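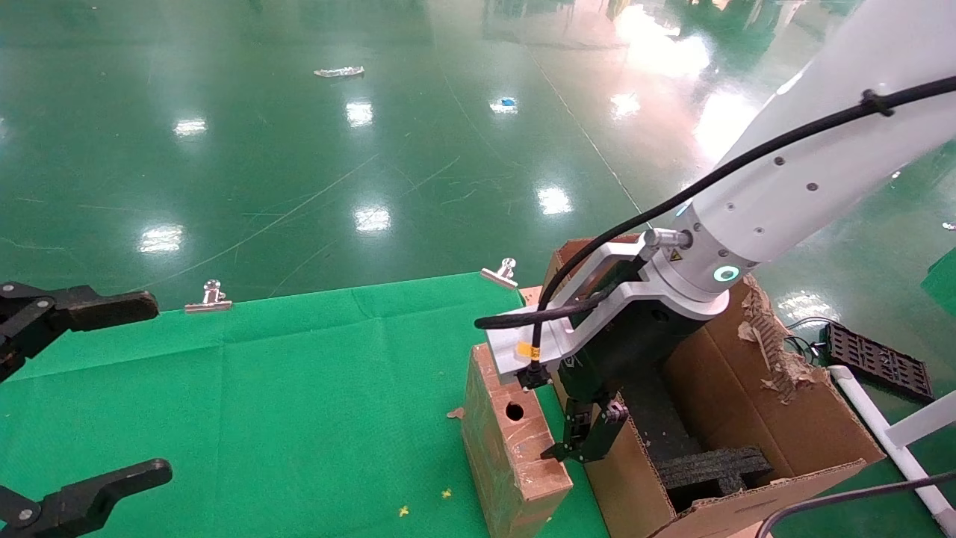 I am hard on work tables. Glue, paint, box cutter slips, you name it, and for years I just let the tabletop take it. Then I started clipping a cloth over the top and I have not gone back! Mine is bright green, which my sister thinks is hideous, but I can find a dropped screw on it in two seconds (try that on a speckled countertop).

The clips matter more than the cloth. I tried tape first and it peeled up at the corners every time I leaned on it. Then I tried those springy picnic tablecloth clamps, and they were too narrow for my table edge. Plain silver binder clips from the office aisle did the trick. Get the big ones if your top is thick, and leave the metal loops standing up while you work so you can grab them fast when it's time to shake the cloth out. If you need the edge clear, the loops also squeeze together and pop right off once the clip is on. To get them back in, pinch and poke, and mind your fingernails.

I put two along the back edge and leave the front hanging. If you do a lot of pushing and pulling, like sanding or rolling out vinyl, add a couple more on the sides.

Now, creases. A cloth that has been folded up in a package keeps that grid of fold lines forever if you let it. For cotton, mist it with water, pull it snug, clip it and leave it overnight. For polyester I run the dryer on low for 12 minutes with a damp washcloth thrown in, then put it on the table while it's still warm. My friend Lihua Tang irons hers through a dish towel and it looks like a pool table. I don't have that kind of patience, and for packing boxes a few fold lines don't hurt a thing.

Crumbs and little specks do show up on a solid color, so I keep a lint roller in the drawer. One pass before I start anything with glue. If you've ever sealed a fleck of cardboard under clear varnish you know why!

A word about floors, too. If you have glossy green epoxy like you see in so many workshops, you already know it shows every scuff. Fine scratches mostly come from grit, so dust mop first, then damp mop with warm water and a small squirt of dish soap. Skip vinegar, it can dull the shine over time. For the long curved scuffs that come from dragging things, a tennis ball on the end of a broom handle works on the rubbery ones. Real scratches won't rub out and I've made my peace with that. Pick up foil and paper scraps before you mop or you'll just chase them around the room.

I wash the cloth on cold when it starts to look sad and hang it over the shower rod. The first time, wash it alone. I did not, and Danilo Dalisay, who is married to me and very forgiving, wore mint green undershirts until April.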